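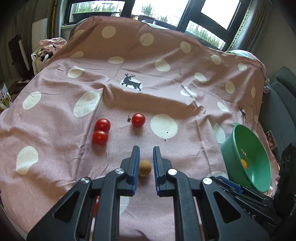 The last of this year's cherry tomatoes are coming in at the Cemska gardens on the edge of Bragança, and anyone who has been putting off a visit to the Saturday-style swap table (it keeps its old name, though it has opened every morning this month) has until the end of October to bring a bag along. The table has been set up by the window again, with the pink cloth that regulars will know by its big cream dots and the black deer leaping across one of them, and the tomatoes on it are as red and shiny as any we saw in the summer. There's a green plastic bowl too, with a small orange fruit in it, and if past autumns are any guide there will be plenty more odds and ends turning up beside the tomatoes before the season is done.

The swap is a simple thing and has stayed that way. You bring what you've grown and can't eat, you put it down on the cloth, and you take home something you haven't got. Nothing is weighed against anything else. A handful of cherry tomatoes can go out for a marrow or a bunch of parsley, and people with nothing to bring are welcome to take as well, which was the idea in the first place.

Valdir Barbosa started it in the garden's long front room, back when it was a single tray on a chair and the tray belonged to his sister. He had planted far too many tomatoes that spring, having lost the whole lot to blight the year before and decided to be on the safe side, and by the end of August he was leaving bags on neighbours' doorsteps after dark. "I was becoming a nuisance," he told us cheerfully. "People would see me coming up the road with a carrier bag and go indoors. So I thought, all right, I'll put them somewhere and let people come to me."

They did come, and they brought things with them. This season 139 households have taken part, the most there have been, and the tomatoes alone have come to 281 kilos. That figure comes from the notebook by the door, where growers write down what they've brought in (a few of them also write down the weather, and one has been keeping up a running argument about slugs since June). The little red ones have done best by a long way. The big beef tomatoes had a hard time of it in the dry weeks, with a good many splitting as soon as the rain came back, but the cherries simply carried on, and on the sheltered side of the gardens there are plants still flowering.

Much of the crop is a variety called Pluvari, which Benedito Siqueira has been growing on at Cemska from his own saved seed. It's a small, round, thin-skinned tomato, sweet with a bit of sharpness behind it, and it doesn't seem to mind a cool night. Benedito raised 1000 seedlings in the spring and gave most of them away in yoghurt pots, so there are Pluvari plants on balconies and back steps all over that end of town now. He is hoping to get some of the fruit back, and he isn't shy about asking for it.

"I want the best one from every plant," he said. "The best one! Everybody eats the best one and brings me the one that fell on the path. I understand it, I'd do the same, but please, keep me a nice one."

He'll be saving seed in the front room every morning until the end of the month, starting at ten o'clock, and he's happy to show anyone how it's done. It is a slow business and a slightly smelly one. The tomatoes are cut across the middle and squeezed into a jar with a little water, and the jar is left for a few days somewhere warm until a skin forms on the top. After that the whole thing is rinsed in a sieve, and the clean seeds are spread out on a plate to dry. Benedito uses a china plate. He has tried kitchen paper, and spent most of one winter picking bits of it off with tweezers.

Dried seed will go into small envelopes, and the first 50 will be handed out at Cleltum, the café across the road from the garden gate, once they're ready. The café has also been taking the softer tomatoes off everyone's hands all season and turning them into soup, and there is generally a pan of it going by midday. It comes with bread, and those who have brought produce to the swap that morning pay half price, on the honour system. The kitchen there would be glad of onions, if anyone has a surplus. They have all the courgettes they need and have asked us, very politely, to say so.

For growers who still have fruit on the plant, Valdir's advice is to leave the red ones no longer than they need and to bring in anything green before the first real frost. He puts his green tomatoes in a drawer with a ripe apple and looks in on them every couple of days. Some will colour up nicely and some will sulk until Christmas, and those go into chutney. He would also like people to go easy on the fridge. A cherry tomato kept on the side, on a cloth or in an open bowl, tastes of a good deal more than one that has been sitting in the cold next to the milk, and he will tell you this whether you've asked him or not.

Things other than tomatoes are just as welcome. Recent mornings have brought walnuts, quinces, a great many chillies and some very handsome leeks, as well as cuttings of a scented geranium that have now found their way to windowsills in at least three streets. Jars are wanted too, with lids, for the seed saving. Please wash them first. Jam and pickles can be left on the shelf by the door so that they don't get mixed up with the fresh things, and it helps if there's a label saying what's inside and when it was made.

The front room opens at nine in the morning and closes at one. There's a step up from the path, but the side door is level and wide enough for a pushchair or a wheelchair, and someone will always come round to open it if you knock. Bring your own bag, as the supply behind the door has run very low. Children are welcome to come and choose something, and the cherry tomatoes don't often get as far as the gate with the smaller ones.

When the swap closes for the winter the cloth will go home to be washed and the notebook will be put away until spring. Benedito plans to sow his first trays of Pluvari at the end of the winter on the bench under the window, and names for seedlings can be left with him at any time before then. He has asked that people who had plants from him this year return the yoghurt pots if they still have them.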